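Equipment planning: progress to 14th November
Prepared by Aníbal Quintero for the Huamán program office

Since the last report we have settled most of the equipment list for the household tasks work and moved two items out of this year's budget. One decision is still open and needs your input before the end of the month.

The arm. We compared quotes from Fallura and Cestent. Both arms reach 710 mm, enough to cover a sink and the counter next to it from one mounting point. Fallura's price includes the controller and a spare set of fingers. Cestent charges for both separately and asks for payment in full with the order. Our recommendation is Fallura. Their quote holds through November, and delivery is 70 days from the purchase order.

Simulation. Skillel renewed our license on the same terms as before, with 200 hours of rendering time included. We have used 40 of those hours so far, nearly all of them on kitchen layouts. We plan to keep doing the early task design this way and put off building a physical kitchen until the arm has been delivered and accepted.

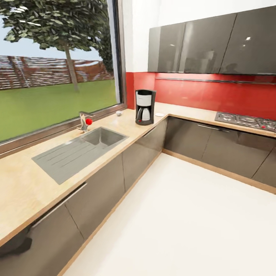 The physical kitchen was the largest line in the original plan after the arm. We now propose to split it. The first part would be a straight run of base cabinets with a working sink and faucet, no gas and no upper cabinets. The second part, with a corner and a cooktop, would go into next year's request. The plumber has looked at the room and says the drain can be tied in without opening the floor. We are waiting for his written price.

Workstation. The current machine handles one simulation at a time. We had asked for two replacements and now think one is enough, provided it has the larger graphics card. The money saved would cover the mounting base for the arm, which was left out of the first budget by mistake.

Deferred items. The mobile base and the second arm are both off this year's list. Neither is needed for the sink and counter tasks.

Decision needed. Fallura offers a service plan that covers parts and one visit a year. It has to be bought with the arm and can't be added later. We have room for it only if the second workstation stays off the list. Please let us know which you prefer so the purchase order can go out while the quote is valid.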